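Notebook > Textiles > Quilt loft and wash trials

Entries Methods Samples Suppliers Search

Quilt loft after washing, March

Running notes on the cotton-shell covers. Continues from the February entry on stitch density. Ambient log is in the shared folder. 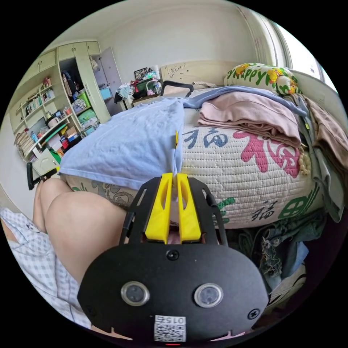 Setup

Two fills on test. Horlow is the bonded polyester batt, needled on one side. Jetance is the blown fiber, no scrim. Both are in the same plain-weave shell from the Tunddale mill, cut from one roll so shell shrinkage should drop out of the comparison. Printed goods are not part of this run. Print adds stiffness across the motif and throws off the drape reading.

Conditioning was overnight on open racks, folded once, nothing stacked on top. Loft is read with the flat foot and the light weight. Let the foot settle for a slow count before reading. The February numbers were taken too quickly and I would not compare them with these.

Wash cycle

Warm, 40 C, normal agitation, low spin. Detergent by weight, no softener. Tumble on low until the corners feel the same as the center, then back on the racks overnight. 11 cycles per piece. Loft was read before the first, after the first, and after the last.

Results

Horlow lost most of its loss in the first cycle and then flattened out. Final loft is 89 percent of the starting value at the center. Edges are lower, but the edge readings scatter so much that I don't want to put a figure on them. The needled side has started to pill against the shell. This only shows when the seam is opened.

Jetance held better at the center through the first cycle and got worse after that. By the last reading the fill had moved toward the bottom hem in the wider channels. Narrow channels are fine. Averaging over the whole piece hides this, so the channel readings go in the sheet separately from now on.

Shell shrinkage was more in the warp than in the weft, as expected for this weave. Puckering along the quilting lines follows from it and shows up equally with either fill. Thread tension looks correct. No broken stitches on the body. One skipped run near a corner was there before washing and is marked on the card.

Sheet 1444 has the raw readings. Column F is wrong for the first three rows: center and edge were entered the wrong way round. Corrected in the copy, left alone in the original.

Problems

The foot on the loft gauge sticks when the rod is dusty. Wiped it down and repeated the affected rows. Differences were small but all in the same direction, so the repeats are the ones to use.

Dryer lint screen was full at the start of the fourth cycle. Drying time for that load ran long. No visible effect on the pieces.

Spare binding tape from Nagano came in narrower than the last lot. It still folds over the edge with the thick fill, but with very little to catch on the underside. Hold it for the thin covers.

To do

Repeat Jetance in narrow channels only.
Try Horlow with the needled side turned down.
Pre-wash a length of the Tunddale shell and re-cut.
Make a template for edge readings so the foot lands at the same distance from the seam each time.
Order a new rod for the gauge.

Related entries

Stitch density and channel width
Shell shrinkage, plain weave against sateen
Binding tape widths by lot
Loft gauge: zeroing and care
Fill migration in wide channels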